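Company > Work With Us > Open Positions

Products Dealers Gallery Care Guides Jobs Contact

Greenhouse and Carport Installer (we train the right person)

Hi, I'm Adwoa Atinga, and I run the install side of things at Norncombe. We put up greenhouses, carports and garden canopies, mostly in people's backyards, sometimes behind a school or a plant nursery. I've got four crews out right now and I want another good pair of hands before July, when the phone goes nuts.

So what's the work like? You'd start at the yard at 7 a.m., load the truck with Kofi (Kofi Agyeman, he's the crew lead you'd be riding with) and head out. Most days it's one job. We set the base, bolt up the frame, hang the doors and glaze it, and then we take every scrap of packaging home with us. Our smallest greenhouse, the Gokari, goes up in a day if the ground is decent. The big Ansah carport takes two or three, and it's heavy, so you do need to be OK with lifting and with being on a ladder in a breeze.

I should say the ground is hardly ever decent! You'll do a fair bit of digging and leveling, and you'll get to know more about tree roots than you ever wanted to.
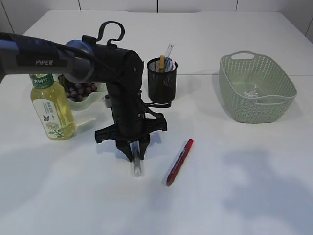 Page 4

Now, what I'm looking for. If you've done fencing, roofing, decking, window fitting, anything like that, great, tell me about it. If you haven't but you've built your own shed and it's still standing, tell me about that too. I need someone who can read a drawing, use a level properly and talk nicely to a homeowner whose flower bed we're about to park next to. A clean driver's license is a must, and you have to be able to get yourself to the yard in the morning, because there's no bus that early.

Pay is $700 a week while you're learning, and we sit down and talk about a raise after the first four months. Overtime is paid on top. You get 10 days' vacation plus the holidays, boots and rain gear from us, and a $1000 tool allowance once you're off the training rate. That one is yours to spend however you like (I'd say get a good impact driver first, but Kofi will have his own opinions and you'll hear them). We close the yard between Christmas and New Year's and everybody gets paid for it.

A few people have asked if they can do this part time. Not on the crews, sorry, but we do get quieter weeks in winter, and we've always been able to work something out for folks with school runs or a second job. Also, we'll be fitting the Skasance sliding gates starting this fall, so if you've ever wired up a gate motor, please, please put that in your note!

To apply, just write me a few lines through the Contact page with "Installer" in the subject. A resume is fine but I don't need a fancy one. Give me a phone number and a good time to call, and the name of one person you've worked for. If we get along on the phone I'll ask you to come out for a paid trial day with Kofi's crew. Bring lunch and gloves that fit you.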